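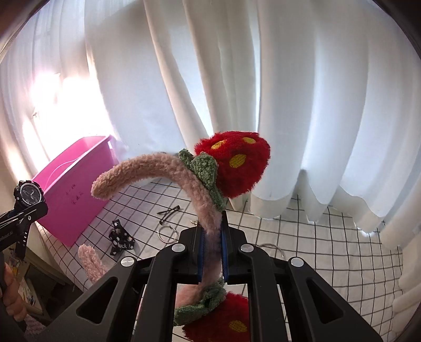
Wrist view, one gripper, headband held by the plush band. Accessories task, cloth-covered table.

Brumstead accessories set – README and data card

Card written 2025-10-21. Maintainer: Capucine Vidal, Nosgate shared workshop.

Summary

Brumstead is a small set of demonstrations recorded with a pair of hand-held two-jaw grippers. The person doing the task holds one gripper in each hand and moves small wearable items between a table and a plastic bin. There is no arm in this set. The grippers were built at the workshop and the recordings are meant for training and testing grasp policies on soft or awkward objects before anything is bolted to a motor.

The set contains 77 episodes over 4 sessions. Each episode has one video stream per gripper, a jaw opening trace and a short task note in plain text.

What changed in this version

Earlier recordings used hard objects only: blocks, cups, bottle caps. Brumstead moves to things people wear. Plush bands, knotted fabric, hair clips, bangles and a watch all behave differently between two flat pads, and the old jaw opening thresholds did not carry over. Any code that treats "jaws nearly shut" as "missed grasp" will be wrong here. A thin bangle and an empty grasp can differ by less than the noise on the opening trace.

Hardware

Both grippers are the same pattern, Grgić revision 6. Outer shells and finger links are black prints. The jaws are lined with ridged blue pads. The linkage is close to symmetrical and runs on metal pivot pins. Check the pins before each session, as a loose one shows up in the data as a jaw that opens further on one side than on the other.

The pads are replaceable. They were changed once, between sessions two and three. Session notes give the pad batch. We have not measured friction for either batch and would welcome figures from anybody with the means to do it.

The camera sits behind the jaws and looks along them. The lens is wide, so straight lines bow noticeably, and the upper corners of the picture are dark. Lens calibration is in the calib folder, one file per gripper. Do not swap them. The two lenses are the same model and still differ enough to matter near the edges.

Table layout

The work surface is a table with a white cloth printed with a black grid. The grid was chosen so that a reader can judge lens bend and table position by eye. It is not a calibration target: the cloth moves and the squares do not stay square once it has been pulled about. Long white curtains close off the space behind the table. The bin is bright pink plastic, rectangular and open at the top.

Object positions are not fixed. Items are dropped on the cloth at the start of an episode and left as they fall. Overlaps are kept, for instance one hair clip lying across another, and the labels mark them as "stacked".

Object classes

headband_plush: thick fuzzy pink band with red strawberries and green leaves. Grasped on the band wherever possible.
fabric_knotted: black with white spots and patches, knotted in the middle. Changes shape every time it is put down.
clip: black hair clips, thin and thick. Labelled as one class.
bangle: thin round metal ring. Often half hidden by the gripper itself.
watch: black digital-analog sports watch with a chunky bezel. Grasp point is free. Do not assume the strap is straight.
other: anything small that the labeller could not name with confidence.

Labels

Labelling was done in Notedar by two people, with disagreements settled by Capucine. Each episode has a start, a first contact, a stable hold and a release. "Stable hold" means that the item no longer moves relative to the pads. On plush this is a judgement call. The pile goes on compressing after the jaws have stopped – we take the moment the jaw trace flattens and accept that the item may still settle a little.

Where both grippers are holding something at once, each stream is labelled on its own. The other gripper may be in view, with or without an item. Do not use the number of grippers in view to decide which stream you are reading. Use the stream field.

Known problems

Strong sun through the curtains washes out part of the picture in some episodes, mostly on the left. Exposure was left on automatic. A later set will lock it.

Hands and sleeves appear at the edges of many episodes. They have not been masked. Faces should not appear in any released file. If you find one, send the episode number and it will be withdrawn.

The inner part of the jaws is in shadow when a thick item is held, which shifts colour. Pink plush reads as purple between the pads. Colour-based segmentation fails there, and the supplied masks were drawn by hand for that area.

Jaw trace and video can drift apart by up to 4 frames in long episodes. The align script corrects this from the first and last contact marks. Run it before training.

Intended use

Grasp planning on soft items, hold detection, and tests of wide-lens tracking. The set is too small to train a general policy and has only one table in it. Results on it say little about other rooms.

Planned

Locked exposure, separate classes for thin and thick clips, and a third pad batch. The next release is due in November. Report faults on the Nosgate board under "brumstead", with the episode number and the stream name.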